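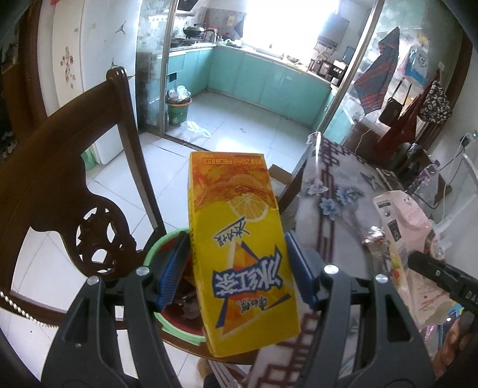 EleriPrydderch
Question on drink cartons. Our building in Tombridge takes cardboard, but the sheet by the bins doesn't mention juice boxes or iced tea. My kids go through the 250mL lemon tea ones, the yellow and orange kind, and they've been going in the scrap basin with everything else. Trash or recycling?

tedier_5
Trash. They have plastic and foil layers.

Ffion Gwynne
Disagree. Villanueva takes them if you rinse and flatten them — I drop off a bag every January.

tedier_5
That's Villanueva. Tombridge pulled them out of my bin 3 times.

EleriPrydderch
OK, I'll call the city before I start a separate bag. Do the straws come out first?

Ffion Gwynne
Yes, straws go in the trash.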